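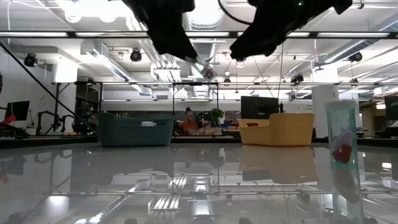

4.2 Workshop setup. I built the sorting station on a shared bench at Inham, mostly in the evenings, with Dwayne Wojcik helping on the wiring. We wanted the kind of table people really have, so I kept the glossy white top even though it throws the ceiling lights straight back at you. The teal and yellow bins stand at the far side with a gap between them, and I'll admit that gap went through a lot of drafts (Dwayne wanted it wider, I didn't).

The grippers are my own two-finger design. I logged 242 runs in July, and the tall bottle was easily my favorite part of the set! It's slick and top-heavy in the hand, and I had to retune the closing force 2 times before I was happy with it.

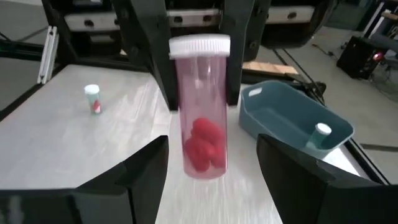
Figure 3. Pink bottle with a white ribbed cap, held between two black fingers over the table.

Small parts were a different story. With a bottle you can be sloppy and still get a grip, but anything low and flat needs the fingertips to come down almost level with the table, and my first height setting was way too careful.

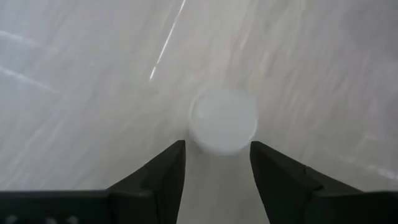

So I dropped the approach height a little at a time and let Hanna Jakubowski pick the starting spots, so I couldn't cheat by choosing the easy ones. Of those runs, 53 went to flat parts alone. Section 4.3 goes through them by approach height.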